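Hi Itziar,

March 17, 2025, so here's where the Grovine arm has got to since you topped up our parts money. Short version: it picks things up now! I'm still grinning about it.

The new wrist went on at the workshop two weeks ago. Unnur redid the wiring twice (I pinched a cable the first time, sorry Unnur) and Asuka wrote the grasp routine, which is down to 22 settings from a truly silly number. We've been trying it on crockery and cups inside the pale blue box, because big round sides are exactly what the old fingers hated.
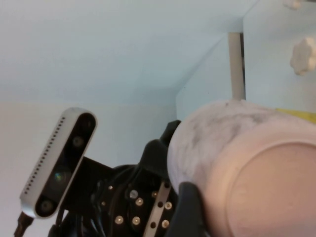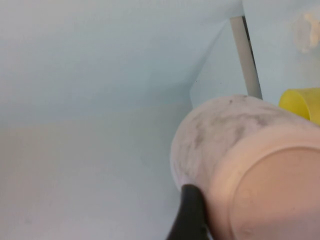
**Kolbrún Hauksdóttir**
Build lead, Grovine home arm

The pink one with the gray smudges is my favorite test piece, mostly because it's large and awkward and you have to come at it from underneath. Both pictures have it tipped with its base facing out, and you can see a black finger up against it. The first one gets the depth sensor in as well, on its black bracket. I'd still like to move that bracket back a touch, as the cable has very little slack when the wrist turns.

Money: we've spent the Voltside order in full and there are 7 spare finger pads in the drawer. I'd like to use what's left on a better cable and 5 meters of sleeving, if you're okay with that.

Still on my list are a slower close on the fingers and some sort of sensible logging, which Asuka has promised to start once her exams are done. We'd love to have you over in May to try the controls yourself. Bring a mug you don't care about.

Kolbrún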